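Kenna Aitken
October 5, 2022

Thread on the house rules for hand-held gripper work at our bench. We rewrote them after the last review and a few people asked for the reasoning. Long, sorry. Numbering follows the document, gaps included.

Scope first. The rules cover two-handed cloth handling with hand-held grippers at a fixed table. They say nothing about arms, guarding or interlocks. Those sit under the machinery standards and have their own file. If you came for force limits, mute me now.

Rule 1. Fingers open before anything goes on the table. Both grippers are opened fully, pads facing, and the operator looks at the felt. Lint on a pad changes the grip more than any setting you have. If the felt has lifted at a corner the pair is replaced, never one side alone.

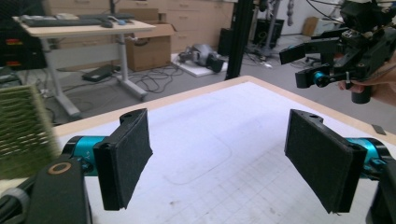
Pad check, fingers open over the grid.

Rule 1 used to read "inspect grippers before use". Everyone signed it and everyone meant something different. The new wording names the part, the state it must be in and the action if it fails. Any rule you can sign without moving your hands should be rewritten.

Rule 2. Cables run down the outside of the link and then along the forearm. A tie at the link is fine. A tie at the wrist is banned, as the operator has to be able to let go of the whole tool at once.

Corollary to 2: slack is set with the arms at full reach. Set it at rest and you will find the missing length halfway through a fold.

Rule 4 (3 was merged into 2, we kept the numbers so that old log sheets still make sense). The start state is written down. Cloth flat, inside the mat, one gripper to each side, nothing held. "Flat" allows wrinkles. We argued over that for most of a meeting. Hilier wanted it pressed. Ogilvie pointed out that cloth in a home is never pressed, and if you only ever record pressed cloth you have recorded ironing.

So the test for flat is: all four corners visible, no layer over another layer. Wrinkles are ignored.

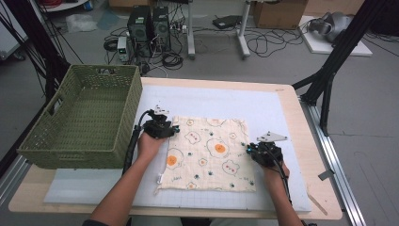
Patterned cloth is allowed and encouraged, with one condition. The print goes in the log as a type code, and the tag position goes in too. A tag is a grip feature whether you intended it or not. Operators drift towards it.

The codes are short and dull. P for print, L for plain, M for marked by us, S for stained. They stack, so PS is a legal entry. Free text is for anything the codes miss, and if the same free text turns up twice it gets a code.

Rule 5. Containers stay on the table edge, outside the working area, in the same place for the whole session. Moving the basket between takes is a new setup and needs a new header line.

Rule 6. Session length. A session ends at 300 takes or when the operator says so, whichever comes first. Nobody has to give a reason. We tried asking for reasons and got fewer honest stops.

I'd like to defend the 300. It is a housekeeping figure. It fits one log sheet and one battery of checks. It is not an ergonomic limit and should not be quoted as one. If your tools are heavier than ours, set your own.

Rule 7. Take count is reconciled at the end of the day. Last month the sheet for the Fleson set said 465 and the disk held 464. One missing take, two hours to find. An operator had written the line first and then aborted. Line is now written after the file closes. That is the entire change.

Rule 8. Grip definition. A grip counts when both pads are closed on fabric and there is fabric between them at the tip. Pads touching each other with the cloth draped over one finger is a miss, even if the cloth moves with the tool. It will move. It is still a miss.

Where to grip matters less than people expect. Corner, edge and strip are all valid. What we ask is that the label matches what the pads are holding when they close, and that it isn't edited later to match the plan.

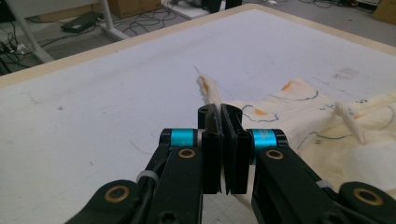
Narrow pieces get their own label because the failure is different. On a full edge you usually lose the grip by slipping. On a strip you lose it by closing next to it, and the pads look much the same from the operator's side. Check from the tool's view before you score it.

Rule 9. The floor. Power strips and cables stay behind the table, off the operator's standing area. Anything worked by foot has one marked position. This is the rule with the most breaches and the least discussion.

Rule 10. Deviations are logged, never repaired. If you broke rule 5 on take 40, write that down and carry on. Don't delete the take. A set with honest deviations can be filtered. A tidied one can't.

Two things we left out on purpose. Grip speed, as we have no basis for a number yet. And handedness — Kiker asked for a fixed lead hand, I think it should be recorded and left alone. We disagree, it's in the minutes.

Next revision is due in December. Open items are the pad replacement interval and a better definition of "inside the mat" for cloths wider than the mat.

If you run a similar bench and your rule for strips differs, please reply with the wording. The wording is the bit I want. I have plenty of opinions already.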